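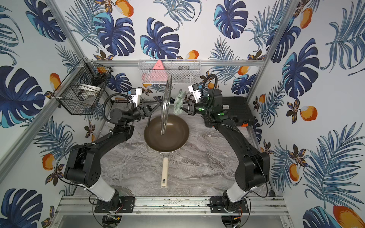 Running a two-arm demonstration for open day visitors goes best when you pick a chore everybody knows, and at Groltmont we settled on kitchen cleanup. Set your pan in the middle of the counter with its handle toward the front, then let one gripper hold the glass lid up on its edge while the other brings in the green scrubbing pad — folks lean right in for that part!

Keep each group to 16 people and each run to 5 minutes, with plenty of time left over for questions (there will be plenty, especially from the kids). Jairo Espinoza likes to talk the whole way through, and I'd say do the same. Park both arms before you invite the next group up.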